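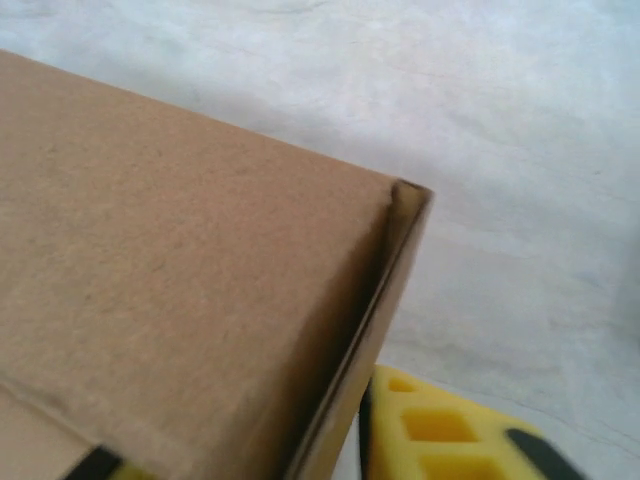

Asside, "Wilgate" — anyone else living inside this record?

marlowtapes
I've had the new Asside album going since Saturday's coffee turned into lunch, more or less, and I keep meaning to put on something else and then just flipping it back to the start. For anyone who hasn't run across them, it's mostly Nga Âu with a nylon-string guitar and a pump organ, plus a drummer called Baumgart who plays so softly on the first few songs that I thought my left speaker had gone. I came in through the single, "Ener," like I think most people did, and I expected ten more of those. It's a much quieter record than that, and a stranger one, and I'm completely smitten with it. The way her voice drops to almost talking on the second verse of "Seed Catalog" and then the organ comes up under it! I had to pull the car over. (I was nearly home anyway, but still.)

Would love to hear what everybody else thinks, and especially whether the vinyl is worth the extra money. I only have the download so far.

pollyanna_b
Oh, I'm so glad somebody started this. I've been playing it to my sister, my neighbors and the poor man who came to fix the dishwasher. He liked "Ener" best, for what it's worth.

I do think the running order is a little funny, though. Two slow waltzes in a row right after the single is asking a lot of people, and I'd have moved "Porch Light, October" up to third. That's the one I keep going back to. It takes its time, and then there's that bit where the guitar stops and it's only her and the room for a few bars. Lovely, lovely thing.

grover_hi
I'm going to be the grump here, and I say it with affection because I own both of the earlier EPs and drove three hours to see them play to a very small crowd in a library. This one is too polite for me. The EPs had some dirt on them. You could hear chairs creak and she'd laugh halfway through a line and leave it in. On "Wilgate" every breath has been tidied up, and Baumgart, who is a terrific drummer when somebody lets him loose, spends half the album patting things with brushes. "Ener" is a great single, no argument. The rest feels to me like a band being careful.

marlowtapes
I hear you on the EPs, and I love those too, but I can't go along with "tidied up." Put headphones on for the title track. You can hear the organ pedals thumping the whole way through, and right before the last chorus somebody sets down what sounds like a mug. To me that's a room with people in it.

grover_hi
Fine, I'll give you the mug. I went back and listened last night and it's a good mug.

Still don't need both waltzes.

tess.on.the.hill
Hello all, long-time reader and not much of a poster. On the vinyl question, I got mine from the merch table after the show last month and I'm very happy with it. It's cut at 45 over two discs, so you do get up and down a lot, but the low end of that organ is so much warmer than on the download, and my copy is dead quiet between songs. The lyric sheet is handwritten, and I finally learned that the line in "Seed Catalog" is "seventy-three kinds of bean" and not "seventy-three kinds of beam," which I had been singing with real feeling around the house.

They pressed 2,070 of them, according to the insert. There were still plenty on the table when I left, so I wouldn't panic.

pollyanna_b
Beam! I had "seventy-three kinds of being" and thought it was terribly deep.

How was the show, Tess? Did they do the waltzes live?

tess.on.the.hill
They did, back to back, and Grover might want to look away now, because they were the best part of the night for me. Baumgart switched to sticks for the second one and it nearly turned into a stomp by the end. She played "Ener" early, fourth or so, to get it out of the way I guess, and then closed with "Porch Light, October" without a microphone. People were leaning forward to hear it.

grover_hi
Well, see, that's what I want on the record. Sticks on the second waltz. If they put out a live version of that I'll buy it and apologize to all of you in this thread.

marlowtapes
Holding you to that. Ordered the vinyl this morning, by the way — thank you, Tess. I'll report back once I've had a proper evening with it.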